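Talks > Packing and Storage > Speaker notes

Soft stuff and snacks - notes for the Gonden talk
December 1, 2021

2 shares | 12 comments

START. Don't apologize for the cold room. Say hello, say Tokdale, move on.

Opening line - who here has opened a bag after a trip and found crumbs in a clean shirt? Wait for hands. Don't rush this, last time I rushed it.

Then the point: fabric and food end up in the same bag whether we plan it or not. Day bags, gym bags, overnight bags, the bag by the door. So plan it.

Part one, the cloth. Most people fold small and tight. Fine for a suitcase, bad for a tote. In a tote you want wide loose layers, a nest basically. Fold once long ways, once across, then lay it down and stop fussing. Wrinkles - yes you will get some. Say that out loud, someone always asks.

Trim and hems. Anything with a colored band, keep the band to the outside of the fold so you can find the edge fast. If the edge is fraying, trim the fuzz BEFORE it goes in, it catches on zippers. Flaps and straps lie flat, never balled up underneath. (Demo with the white one. Check its on the table before people come in.)

Part two, the snack. Standing up, not lying down. Flat packs get sat on. Stand it in the fold and let the cloth hold it on both sides. Fish tofu, crackers, dried fruit, same rule for all of it. Front of the pack facing you so you can read what it is without pulling the whole bag apart.
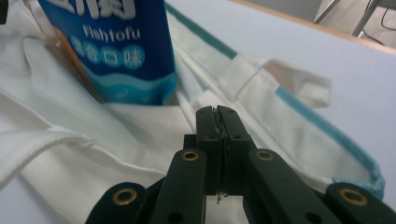

Glossy packs slide. This is the bit people forget. They ride up the side of the bag and by the time you're at the Bredis bus stop they're on top, or on the floor. So tuck the bottom in deep, a couple layers under if you have the cloth for it. Press the fabric against one side. Not hard, you don't want to crush anything.

Ask the room: what do you carry that slides? Take two answers, no more, we ran over in March because of this exact question. 12 minutes on thermos lids.

Part three, order. Heavy first. Then cloth. Then snack into the cloth. Keys and phone NOT in the cloth, you'll shake it out and there they go. Somebody will say packing cubes. Cubes are ok. Cubes cost money. A folded shirt is free and you were bringing it anyway.

Opened packs - different story. Once its open it does not go in with clothes, clip or no clip. Small tin or a zip bag. I lost a good sweater to sauce on the Núñez trip, tell that one if there's time, keep it under two minutes. Skip the ferry part.

Story order if I do tell it: bag on lap, smell, denial, sleeve. Pause after sleeve.

Hands-on bit. Everyone gets one piece of cloth and one sealed pack from the box. Pairs if we're short. 95 packs in the box when I packed it, minus whatever I eat. Walk around while they do it. Look for:
- pack lying flat under everything
- straps twisted
- cloth rolled into a tube (tubes are for suitcases, say it again)
- people already eating

Let them tip the tote a little sideways and see if the pack moves. If it does, deeper fold, try again. Don't fix it for them.

Questions. Likely ones:
Does it work with towels - yes, better, more grip.
Silk or anything slippery - no, use a sock.
Glass jars - diferent talk.
Kids' bags - same thing but put the snack nearer the top or they empty the lot to get to it.

If time left over, the laundry bag trick. If not, skip it and point to the handout, it's on the back page.

Collect the cloths at the door. Count totes. Lights.

3000 views | 12 comments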